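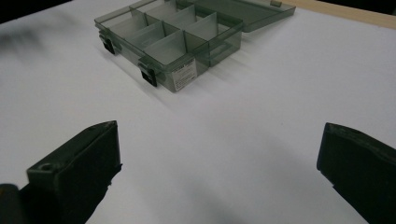 Sondent is a small workshop in Drarkthorpe where we sort, pack and send out small parts for people who repair things at home. We started in one room above the old Amundsen store, and today we have 28 worktables and a proper storeroom on Killport Road. The tables have smooth white tops with a light wooden edge, and on them we use translucent plastic compartment organizers, so a small screw is easy to see and does not roll far.

What we sell
Our list has 1,230 items at this moment. Most of them are screws, washers, springs, small hinges and drawer pins. We sell also single pieces, for the person who lost one screw from a pair of glasses and does not wish to buy a box of 65.

How we work
Every order is sorted by hand and checked a second time before it is closed. If two parts look very similar, we put them in separate bags and write the size on each bag. It takes longer — we know this — but a wrong screw can spoil a good thread. Orders which reach us before noon go out the same day, except Tuesday, when we receive new stock.

Visits and schools
In the last year we prepared 386 sorting sets for school workshops. Classes are welcome to visit us in the morning, in groups of up to 28 pupils. Please write to us two weeks before, and tell us the age of the children.

The counter in Drarkthorpe is open in the afternoon. Bring the old part with you if you still have it.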